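Guía de Uvby para autores: preparar tu ficha

1. Entra en tu perfil y pulsa Nueva biografía. ¡Bastan 2 frases para empezar!

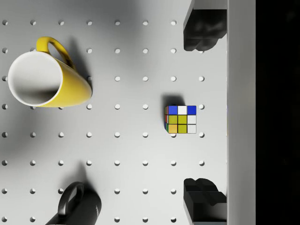 2. Escribe en tercera persona, como hizo Victor Magesa en la suya, y cita primero tu último libro - el título en mayúsculas luce muchísimo.

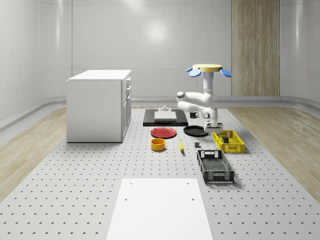
Fig. 2. Sala con armario blanco.

3. Añade revistas y becas. El campo admite 565 caracteres,

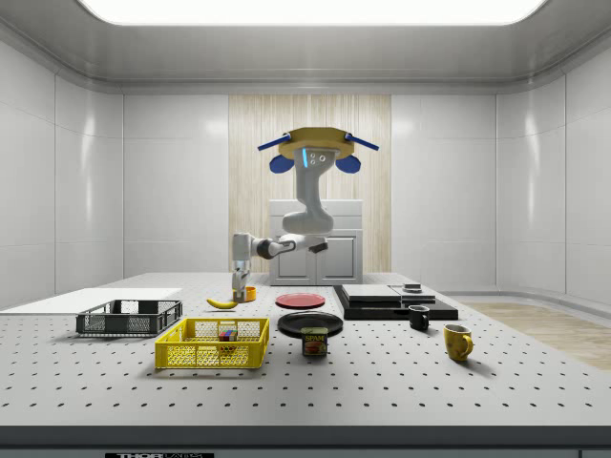
espacios incluidos, así que hay sitio de sobra para Langat o Ameo si has publicado allí. 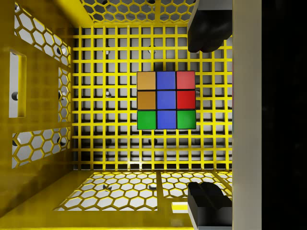 Manual de Uvby · pág. 38

Precaución: guarda antes de cambiar de idioma.

Nota: ¿dudas? Nighat Ansari las resuelve encantada.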